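From the Astby Bowls Club newsletter

THE GREEN, THE GUTTER AND THE AWAY LEG

Those of you who follow the fortunes of our second team (there are a few of you, and we know where you sit) will have heard by now that we lost to Burotitz. You may also have heard that it was close. I was there, and I can report that it was close in the sense that the two clubs are only twenty minutes apart by car.

Conditions were, to be fair, not what we are used to. The Burotitz green has what their captain calls character and what Sneha Chaturvedi, playing lead on rink two, called a hill. Her first wood set off nicely towards the jack, had a think, and finished in the ditch on the far side. Her second did the same with more conviction. By the third end she had worked out that the trick was to aim at the tea hut and let the ground do the rest, and from then on she outdrew her opposite number on nearly every end. If the rest of us had aimed at the tea hut a little sooner, this might have been a different report.

Eliécer Bedoya skipped rink one and had a good afternoon until the eleventh. We were holding shot with two woods tucked in behind the jack and he had one left to bowl. The sensible thing was to put it short and leave it alone. Eliécer has been heard to say in the bar that he has never regretted an attacking bowl, and he may like to revise that statement. The jack went left, our two woods went right, and Burotitz picked up four. He was very decent about it and bought the crisps.

Rink three was a happier tale. Sipho Jacobs, in his first away match since his knee, won by 4 shots and would like it known that he also won the raffle. The prize was a bottle of something green from the Burotitz bar, and the label gives no help at all. It is on our own shelf if anybody is feeling brave.

So the points went to them, five to our two, and we sit one place lower in the table than we did a month ago. There are still home matches to come against Bunnag and both Vondance sides, and our own green is flat, or at least we all know where it isn't.

On the subject of the green. The square has come through the winter better than it had any right to, apart from the north-east corner, where moss has been winning for three seasons running. Lucero Ñahui has scarified it, fed it, spiked it and, when she thought we were all indoors, spoken to it quite sharply. It has now been reseeded and roped off until the end of April. The rope is there for people as well as for the fox. We will be playing on five rinks in the meantime, so roll-ups need to be booked on the sheet by the changing room door, in handwriting that somebody else could read. Last week's sheet had an entry that was either "Barry, 2.30" or "Bring a rug", and a rug did turn up.

Flat-soled shoes, please, every time, including when you are only nipping across to fetch a mat. Lucero can tell a heel mark from the clubhouse window, and she has started putting little flags in them.

The mats and jacks have been sorted over the winter and there are now enough of both for every rink, with a spare jack in the cupboard under the scoreboards. The old yellow jack has been retired. It had gone slightly egg-shaped, and some members had grown too skilled in its use.

We are also looking for up to 50 new members, or indeed any. The open afternoon brought in a decent crowd last year and a handful of them stayed, mostly for the cake. Teodoro Arroyo is running it again and needs people who can show a beginner which side the bias is on without taking three-quarters of an hour over it. (You know who you are. He would like you to do the parking.) Borrowed woods come in all sizes, and the first session is free.
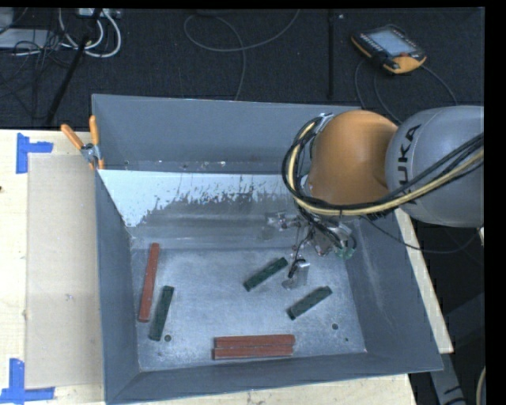

The fees letter goes out shortly, and they are staying where they are for another year. We managed this by raising 200 pounds at the quiz and by switching the clubhouse heating off slightly before anyone noticed. The quiz was won by a table from Vondance who claimed to have come for the company. They got every one of the bowls questions wrong, so we feel there is hope for the home fixture.

Selection for the Bunnag match goes up at six in the evening, as usual, and availability has to be in before then. Telling Sipho in the car park doesn't count, nor does telling his wife. Bunnag are top of the table and have not lost away since they signed the tall chap with the very long delivery, who bowls a beautiful line and takes the whole of a cup of tea to do it. Bring a hat if it's sunny and something to read if it isn't.

The two Vondance matches fall close together and we will need most of the squad for both. If you played only a couple of games last season and would like more, these are the ones to put your name to. If you played in all of them and would like fewer, have a word with Eliécer, who will be sympathetic and then pick you anyway.

Teas for home games are on a rota next to the booking sheet. Egg sandwiches are well covered. Nearly everyone has put themselves down for egg sandwiches. Could somebody please consider ham.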